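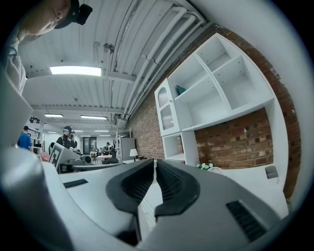 Gripper side, main room, the north benches behind.

The Erkisville Count

The quota at the Erkisville site was 200 accepted episodes per operator per week. An episode ran from the moment the jaws opened over an object to the moment they opened again somewhere else. Anything shorter was a fragment. Anything with a hand in it was rejected.

Delphine Mbeki had been at the site since March. Before that she had graded lumber at Birkett, and the two jobs had the same form: look at a thing, decide, mark it, take the next. The pay was slightly better. The room had brick on one side and a low hum from the ceiling lights that she stopped hearing after the second week.

Her task family was small shelf items. Pick from cubby, place on table. Pick from table, place in bin. Each family had a sheet, and each sheet listed the permitted variations: approach from left, approach from right, approach high, one failed grasp followed by a recovery. The recoveries were worth more than the clean picks. Clallico, which ran the site, paid a bonus on them, on the condition that they were not staged.

This was the clause that caused trouble.

On Friday, April 12, 2019, the review queue returned 37 of her episodes under code 2. Code 2 meant suspected staging. She read the note twice. It said that the slip and the second grasp showed "insufficient hesitation," and that the interval between them had almost no variance across the set.

She took the note to the review desk. The reviewer that week was a contractor from Pronasura who wore headphones and did not remove them, only slid one side back.

"I didn't stage these," she said.

He brought up the plot. The horizontal axis was episode number. The vertical axis was the time from the slip to the next closing of the jaws. In March the points were scattered over the whole height of the chart. By the first week of April they had drawn together into a band, and by Thursday the band was a line.

"You got good at it," he said.

"At dropping things?"

"At having dropped them. You used to stop. See, here you stopped almost three seconds. Now you're already going back before it's left the pads."

She asked whether that was a fault.

"For you, no. For the model, I don't know. It's supposed to learn what a person does when something goes wrong. It's learning what you do." He slid the headphone back, then moved it again. "I can pass them as valid. They'd go in with a skill flag. No bonus on flagged ones."

She did the arithmetic on the stairs. Without the 37 she was under quota. With them, flagged, she was over it, at the base rate. She went back and told him to pass them.

In the afternoon she ran 66 episodes in the cubby family. For the first dozen she tried to hesitate. She let the object tip and waited, and counted under her breath, and closed the jaws again. The count was audible on the playback. She deleted those herself, entering the reason as operator error, and ran the rest without thinking about it.

Two of the rest slipped. On the first, her hand had corrected before she knew there was anything to correct, and she placed the object and moved on. On the second, the object rolled off the table edge and went under the shelving. She stood with the gripper held out over the place where it had been. Across the room someone was calibrating against the marker board and did not look up.

She got down on her knees, found it against the wall, and reached in with the jaws. The approach was not on the sheet — from below, nearly sideways, with her shoulder against the cabinet. It took four tries.

She logged it as a recovery. Under variation she typed "other." The interval field filled in automatically at 37 seconds, and a box came up asking her to confirm that the value was correct. She confirmed it, stood up, and opened the jaws over the next cubby.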